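3.2 Sorting bricks by color

Of all the tidying tasks in our study, sorting bricks turned out to be the one we enjoyed most – and the one that taught us the most about small containers! Bricks are wonderful material for this kind of work. They are cheap, tough and easy to tell apart, and a pile of them can settle in a new way every time. We used 20 starting layouts, each drawn up by Nilmini Karunaratne before the sessions in June.
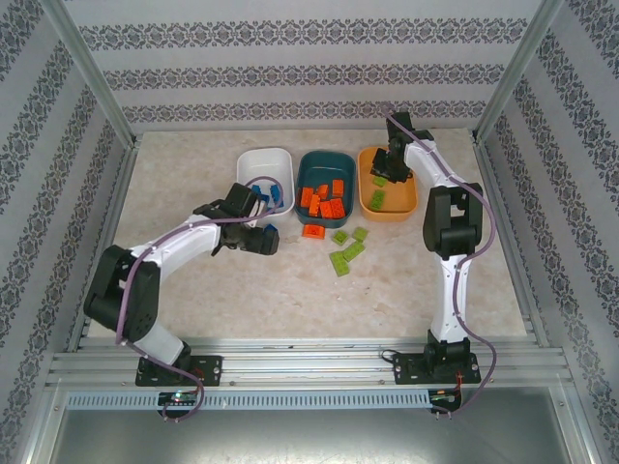 Figure 3. Sorting layout with three small bowls and blue, orange and lime-green bricks, some still on the tabletop.

A layout was finished when every brick sat in the bowl assigned to its color. Bricks leaning on a rim did not count, a rule we borrowed from the Dokness protocol and came to like very much. It brought out something lovely in the data: how full a bowl was mattered far more than how far away it stood. Pieces added to a well-filled bowl tended to slide or tip up against their neighbors, and of the 82 misplaced bricks we logged, 50 ended up beside the fullest bowl. Wider bowls might ease this, and we are eager to try them with the Levham set described in Section 5.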